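Ticket: Community Award nomination form rejects letters of support
Opened by: Marilou Ambrosio, City of Drenley, Clerk's Office
Assigned to: Jordan Sugden, Vuvell support
Priority: High (changed from Normal by requester, then from Low by requester again)
Status: Resolved, pending one sulk

Opened Feb 23, 2025

Marilou Ambrosio:
The online nomination form for the Sikora Service Award is turning people away. Residents fill in the nominee's name, write their statement, attach their letters of support, press Submit, and get a page that says "Something went wrong." I would agree. The award is handed out at the mayor's State of the City speech and the mayor has already announced how many wonderful nominations we are receiving. We have received two. One of them is a test I sent myself.

Steps to make it happen: open the form, attach any letter, press Submit, despair.

Jordan Sugden:
Thanks, Marilou. I sent a nomination with a one-page letter and it went through, so please ignore the entry praising my cat for her work on the riverbank cleanup. Could you send me the name of someone it failed for, and what they attached?

Marilou Ambrosio:
Hanna Wasilewska, nominating Dariusz Nowicki for his years with the park trails. She attached five letters. She has called me after every attempt, so I can give you the times to the minute. The cat has been removed. She was a strong candidate.

Jordan Sugden:
Found the first problem. The form has a size limit of 8 MB for all attachments together, and Hanna's letters were scanned in full color at a setting better suited to satellite work. The form should say so in plain words and doesn't. I've changed the message to "Your attachments are too large" and raised the limit. Please ask her to scan at 300 dpi in black and white and try once more.

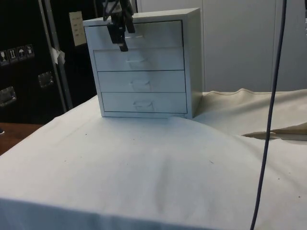

Can a resident add a letter after the nomination has gone in?

Late letters are accepted until the deadline, but they have to come by email to the clerk's office with the nominee's name in the subject line. Staff then attach them to the record by hand. The form itself locks on Submit, a choice made in June by people who have since moved on to other things.

Marilou Ambrosio:
Hanna tried again. The size message is gone. Now it says the nominee "is not an eligible resident." Dariusz has lived on Ledent Street longer than the city has had a website. He has been told about this and is taking it personally.

Jordan Sugden:
That one is the address check. It compares what people type against the city's street list, and the list I have here shows "Ledent Avenue" and no Ledent Street at all. Did it get renamed?

Marilou Ambrosio:
The council voted to rename it. Then the people who live there came to the next meeting and the council voted to un-rename it. I was under the impression that everyone had heard.

Jordan Sugden:
The street list only heard the first half. Who keeps it?

Marilou Ambrosio:
Sławomir Czarnecka in Planning. I walked down the hall and asked him. He says the list is correct. I asked him to look out of the window at the sign. He has agreed to look into it – his words.

Sławomir Czarnecka (added to ticket):
Corrected list attached. For the record, Planning was never sent the minutes of the second vote.

Marilou Ambrosio:
For the record, Planning was sent them twice.

Jordan Sugden:
I'm going to load the list now. While that runs, here is what I need done at your end, in this order.

1. Clear the saved drafts from the admin page. Drafts keep the old street list with them and will go on failing.

2. Ask anyone with a draft to start a fresh form. Their statement can be copied over, the letters have to be attached again. 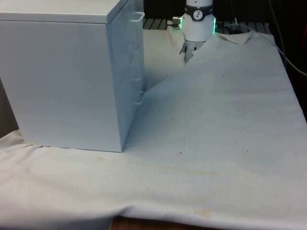
3. Send one real nomination from a Ledent Street address and check that the confirmation email arrives. Please use a human nominee.

4. Tell me when it's done and I'll turn the reminder emails back on.

Marilou Ambrosio:
Steps 1 and 2 done. For step 3, Hanna's nomination went through with all her letters, and the confirmation came in around 5 minutes. It addressed her as "Dear Nominee." She called to accept.

Jordan Sugden:
Wrong template, fixed. Reminders are back on. Anything else before I close this?

Marilou Ambrosio:
Dariusz would like it in writing that he is a resident.

Jordan Sugden:
Passing that one to Planning.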